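Cullinane Hall Open Day, Demonstration Area Safety Checklist
Inspection date: 9 June 2026
Inspector: Ama Adjei
Area: Bay 2, tabletop gripping demonstration
Visitors permitted in the bay: up to 27

1. Walkway to the bay clear and marked. Satisfactory.
Comment: Tape at the Zamthorpe entrance has lifted at one corner. Replace before doors open.

2. Visitor line in place at the front of the bay. Satisfactory.

3. Emergency stop on the Sisura arm tested by the operator. Satisfactory.
Comment: Test entered in the log, sheet 41. The arm is to remain powered down whenever the bay is unattended.

4. Hand-held gripper checked for loose screws and worn fingers. Satisfactory.
Comment: Pinch hazard notice to be moved to eye level for children.

5. Drinks used as demonstration objects kept capped. Satisfactory.
Comment: Containers stay closed throughout handling. Open drinks are not to be used as objects.
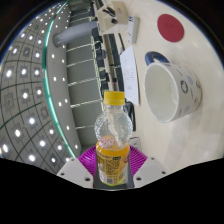 Ama Adjei was asked by Plakirier to reconsider item 5, on the grounds that visitors in August had wanted to see a cup being filled and that a tray would catch any spill. The request is noted. It will be reviewed once a written procedure has been received.

6. Visitor handling of the gripper supervised by trained staff. Action required.
Comment: Second staff member not yet named on the rota.

7. Spill kit and first aid box within reach. Satisfactory.

Result: Approved to open, subject to items 1 and 6.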